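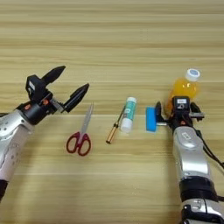

Figure 3-1. Two-arm bench with a mixed set of small items between the grippers.

3 Planning and budgeting for a two-arm bench

This section is for the person who prepares the purchase request. Complete it before ordering any part of the Larnside bench system. Mechanical fitting is covered in Section 4 and first power-up in Section 5.

3.1 Before you start

You will need:
a floor plan of the room, with sockets and doors marked
the item list for the work you intend to do
the current Larnside price sheet
the name of the person who will approve the spend

Note: Prices are quoted per arm. A two-arm bench needs two arms, two controllers and one shared stop button. The stop button is listed under Safety Parts and is not included with either arm.

3.2 Choosing the item set

The item set decides the gripper, and the gripper decides a good part of the budget. Fix the item set first.

1. Write down every item the arms will be asked to handle. Use the real items, not their packaging.
2. Measure each item across its narrowest and widest grip points.
3. Weigh each item. Weigh bottles full.
4. Mark any item that can lie flat. Scissors and slim tools such as screwdrivers sit close to the table, and the fingertips must come down almost to the surface to pick them up.
5. Mark any item that gives under pressure. A sponge needs a different closing force from a glue stick, and the force setting is stored per item.
6. Mark any item that holds liquid.

Figure 3-1 shows a set that covers most of these cases: scissors, a slim screwdriver, a glue stick, a sponge standing on its edge and a capped bottle. A set of this kind can be handled with the standard two-finger parallel gripper. Order special fingers only when a trial with the standard pair has failed.

Caution: Do not put open containers on the item list. The arm covers are not sealed against spills, and liquid damage is excluded from the warranty.

3.3 Choosing the table

The arms may be bought with the Clurkbridge table or fitted to a table you already own. An existing table is acceptable if it meets all of the following.

The top is flat and does not rock when leaned on at any corner.
The top is at least 40 mm thick where the arm bases are clamped.
The arms can be mounted on opposite sides, facing each other.
There is a clear route for the arm cables along the outer side of each arm.

1. Measure the clear distance between the two mounting points. For arms facing each other, this must be 128 cm.
2. If the distance is greater, the arms will not share enough of the table to pass items between them. Choose a narrower table or move the mounting points inwards.
3. If the distance is smaller, the forearms may touch when both are lowered. Do not rely on software limits to prevent this.
4. Record the colour and finish of the top. Strongly reflective tops can upset the camera and may need a matt cover, which is a separate order line.

Note: Wood grain does not affect the camera if the surface is matt. A plain wooden top needs no cover.

3.4 Preparing the budget

Divide the request into three parts. Requests that give a single total are often returned with questions, and the quotation may lapse in the meantime.

Part A, one-off purchase. Arms, controllers, grippers, stop button, table if needed, delivery.

Part B, yearly running costs. Software licence, replacement finger pads, cable sets, one service visit.

Part C, staff time. Fitting, training, and the hours spent setting out items between runs.

1. Enter Part A from the price sheet. Check that the gripper line shows a quantity of two.
2. For Part B, allow 176 hours of use per month unless you have a better figure. Finger pads are sold in pairs and both pairs wear at different rates — the arm that does the lifting wears first.
3. For Part C, ask the person who will run the bench. At the Shirazi site, Yolotzin Camacho logged 261 hours of item set-out in the first year, none of which had been in the original request.
4. Add spare items. Small goods are dropped and crushed, and the replacements should match the originals in size and weight.
5. Keep the quotation number with the request. It is needed for any later change.

Note: Zultura controllers bought for an earlier single-arm bench can be reused for one of the two arms. They must carry the current firmware before fitting. Deduct one controller from Part A and add the update fee to Part B.

3.5 Delivery and lead times

Arms and grippers are shipped separately. Tables come from a different warehouse and usually arrive last.

1. Order the table first.
2. Order the arms once the table has a confirmed delivery month.
3. Do not book the fitting visit until all crates are on site. A visit that cannot go ahead is charged in full.
4. Orders placed in December are processed in January. If your budget year closes before then, ask for a dated invoice when you order.

Caution: Each arm crate is a two-person lift. Check door widths and lift access on the route from the loading point to the bench.

3.6 Checks before sign-off

Item list complete, with sizes and weights
Table measured, or Clurkbridge table on the order
Two arms, two controllers, two grippers, one stop button
Parts A, B and C filled in separately
Reused controllers listed by serial number
Delivery route checked

Send the signed request and the item list together. Larnside will return a confirmed parts list, which should be kept with this manual and brought to the fitting visit.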